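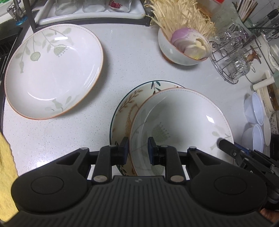
The Plate Exercise

The Cloten Robotics Club met in April in the kitchen at Toton House, as provided in its program of work. The session was assigned to tableware. Each member was to guide the hand-held gripper through 20 recorded lifts, and the recordings were to be submitted to the district competition under the team name Skakar.

The rules had been read aloud at the start. A plate was to be taken by the rim and set down without sound. Any lift in which the blue pads slipped was to be marked and kept, as the judges at Lu had asked for failures along with the rest.

The youngest member took her turn last. She had practiced at home with a pair of kitchen tongs and did not mention it. Her first 2 lifts were entered as failures. On the next she closed the pads more slowly, and the plate with the orange rim came upright and stayed there. The recorder wrote down the time and asked her to continue.

She opened the jaws again over the counter – the plate with the rabbit-like animal was next on her sheet – and waited for the signal.
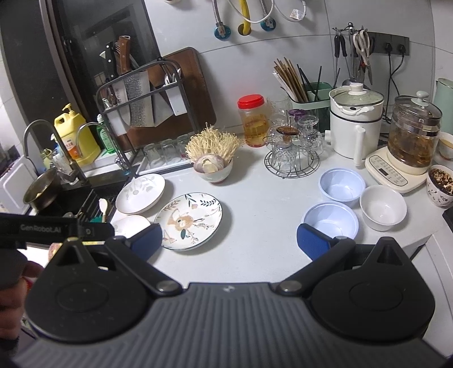 Take it slower than you think you should, the recorder told her, and breathe out before you close.

She replied that breathing was not in the rules. The recorder consulted the page and agreed that it was not.

The signal was given. She breathed out, lowered the gripper toward the dark rim, and the rest of the club stopped talking.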